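Workshop log > Pimwood > Simulation > Drawer task
2 min read

Ticket 214: right arm stalls with the drawer part open
Opened 29/06/2018

Right, so I've been at this most of the evening and I'm writing it down before I forget what I changed. I'm building Pimwood's drawer routine in the simulator first, as I'd like to keep my fingers (and my real bedside table) in one piece. The arm reaches out fine, then the whole thing just sits there until the timeout.

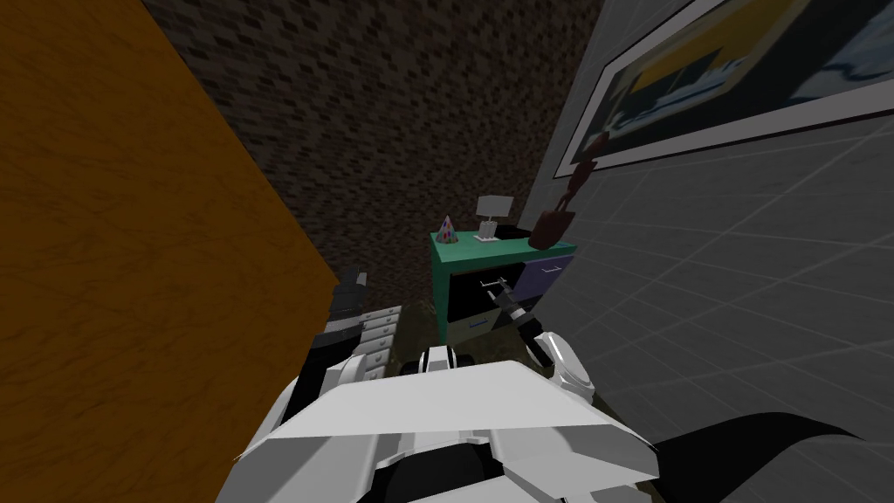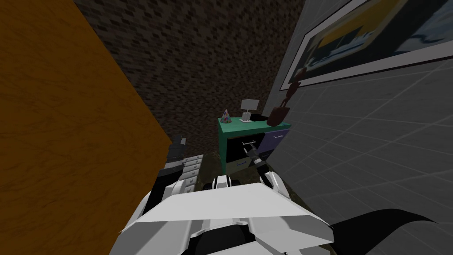

Right gripper at the black drawer, left arm kept back by the wood: 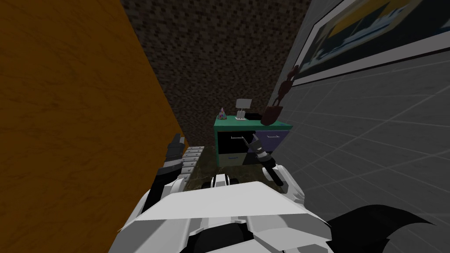 First thing I tried was giving it longer. I bumped the limit from 300 steps to 596, and all I got was a longer wait! Next I swapped the Sammont gripper settings for the old Hendricks ones from February, which made the fingers twitch like mad, so those went straight back out.

Then I had a proper look at the log. The pull direction was being worked out once, at the start, and never again, so if the torso shifts at all the arm is tugging slightly sideways. I've now got it working that out afresh every step. Two runs since and both finished, though I don't trust two runs of anything.

Still to do: turn the grip force down a bit, and find out why the left elbow creeps towards the wood when it's meant to be parked. Leaving this open for now. If anyone at Masholm has had the same creeping elbow, please add a note, I'd love to know what you did about it.

Contact the workshop | Back to top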